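Totus Opens Its Mixed-Item Sorting Room at Irkine

One gray bin, all sorts of things inside: new program takes on the everyday jumble of returned and donated household goods
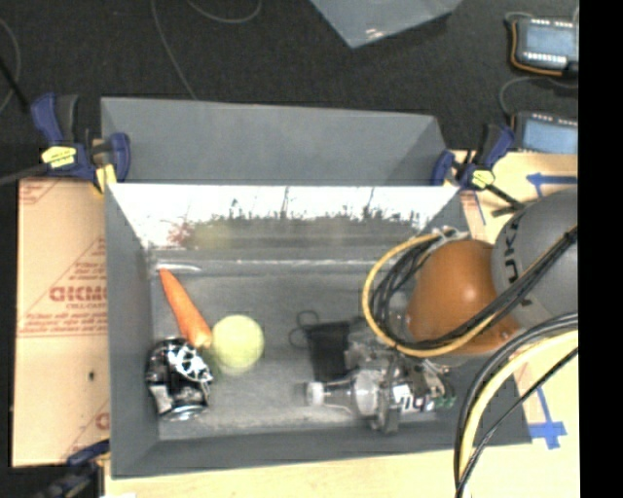
IRKINE, 9/20/26 - Totus is delighted to announce the opening of its Mixed-Item Sorting Room at the Irkine depot, a bright and busy new space given over entirely to the small, odd and mismatched things that arrive every day with returns, donations and house clearances, and that have never quite had a place of their own until now.

Anyone who has ever emptied a kitchen drawer or the trunk of a family car will know the kind of thing we mean. A carrot ends up beside a tennis ball, a black pouch with a cord lies a little way off, and something black and silver has come to rest against the wall of the bin. Each of these belongs somewhere different, and for years the people on our depot floor have had to decide where, often at the end of a long shift and often with a line of full bins still waiting behind the first.

The new room gives that work a proper home. It has 60 open-top bins in daily use, set out along 5 sorting lanes, and it was planned together with Cosero, our storage and fittings partner, who spent a good part of January at Irkine watching how goods come in, where they pile up and which corners of a bin are the hardest to reach. The bins chosen have slanted sides and plain floors, and they are meant to be worked hard. We expect scuffs and worn patches, and we are quite happy to have them - a bin that still looks new after a season has probably been standing in the wrong place.

During the trial period the room handled 3000 mixed items. Of these, 1446 were sports and leisure goods, a larger share than any of us had guessed, and the layout was changed as a result. The leisure shelves now stand closest to the lanes, kitchen and household goods come next, and bags, pouches and cases have a wall to themselves, with hooks for anything that has a loop or a strap. Fresh produce, which turns up more often than you might think, goes into its own tray and leaves the building the same day.

Much thought has also gone into how full a bin ought to be. Our old habit was to load to the brim and dig. In the new room bins are filled lightly, with some bare floor left between one thing and the next, so that soft items are not squashed under hard ones and round items have a little room to roll without knocking into their neighbors. It takes more bins, and we do not mind saying so, but far fewer goods reach the shelves dented or tangled.

Transport between Irkine and our neighborhood collection points will be provided by Altıntaş, whose vans have served the depot since it first opened its doors. Altıntaş will also carry emptied bins back for washing, a job that used to fall to whoever happened to have a free hour.

Collection points will go on accepting mixed boxes just as before, and there is no need to sort anything at home. We do kindly ask that food be handed over separately where possible, and that cords and drawstrings be tied up before they go in the box.

Community groups and local schools are warmly invited to visit the room. Visits can be arranged at the front desk of the Irkine depot during opening hours.

About Totus
Totus collects, sorts and passes on used household goods from its depot at Irkine.

Press contact: Totus Press Office, Irkine depot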